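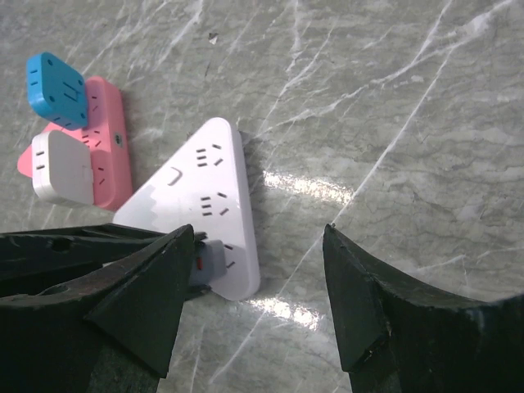 Does an advisory board member have a vote on a nonprofit legal clinic's board of directors?

Advisory members normally have no vote. Voting belongs to the directors, and a person is a director only if the bylaws say so and they were elected or appointed the way the bylaws describe.

Full post from durkunport_clinic
Posted 8th January - viewed 1695 times

I help run a small legal clinic in Durkunport called Lema. We mostly do immigration forms and some tenant work. We have a board of directors with eight seats, and last October the directors agreed to set up a separate group of advisors, mostly law teachers and a couple of retired attorneys. They are all listed together on our website under one heading, with a short bio for each.

Two of the advisors have now started coming to the regular board meetings. One of them raised a hand during the vote on our office lease and the secretary counted it. The lease passed by one vote. Our bylaws mention "such advisors as the board may appoint" and say nothing else about them. I would like to know whether the lease vote is a problem, whether advisors can sit in on meetings at all, and whether we need to change the web page.

bikarer

Start with the lease. If the advisor's hand is taken out of the count and the motion still had enough directors behind it, correct the minutes at the next meeting and leave it there. If it did not, put the lease on the agenda again and have the directors vote on it properly. The term for this is ratification. The minutes should say that the earlier count included a person who was not a director, and then give the new count. Don't rewrite the old minutes to hide it. If the lease is already signed, talk to a lawyer in your state before you say anything to the landlord.

Advisors can sit in if the board lets them. We do it by invitation, meeting by meeting, and the chair asks guests to leave before anything about staff, a lawsuit or a client matter is discussed. You are a legal clinic, so be strict about that last one. Having an outsider in the room while the board's lawyer gives advice can put the privilege at risk, and a retired attorney who sits on your advisory group is still an outsider for this purpose unless you have set it up otherwise.
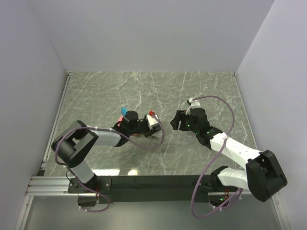 An advisory group needs its own short charter, one page if you can keep it to that. Put in who appoints the members, how long they serve, that they have no vote and can't sign for the clinic, and who they report to. Two groups working on the same business are like the two robot arms reaching in over the one tabletop: they have the same surface in front of them, so it has to be settled ahead of time which one handles what. Our charter allows up to 10 advisors and lets either side end the appointment with 30 days' notice in writing. Send each advisor a copy and keep the signed ones with the board records.

tistero

Change the web page. We had everybody under one heading too and a funder took our advisors for directors. Now it is two headings on two pages, directors first.

Also check your insurance. Our directors and officers policy covered directors, officers and employees and did not mention advisors. The broker added them with an endorsement. Ask for it in writing.

lawlib_carrel

Agree with most of what bikarer wrote. One thing to add about bios: if an advisor teaches at a law school, ask them whether the school wants a line saying the title is listed for identification only. Some do and some don't care. And look at the rest of the bylaws for the word "member" before you start calling people "advisory board members." In some states a member of a nonprofit has voting rights by statute, and it's easier to use "advisor" everywhere - the letterhead as well.

durkunport_clinic

Thanks all. I went back to the count and the lease did need that vote, so it goes on the next agenda. Will ask the broker about the endorsement.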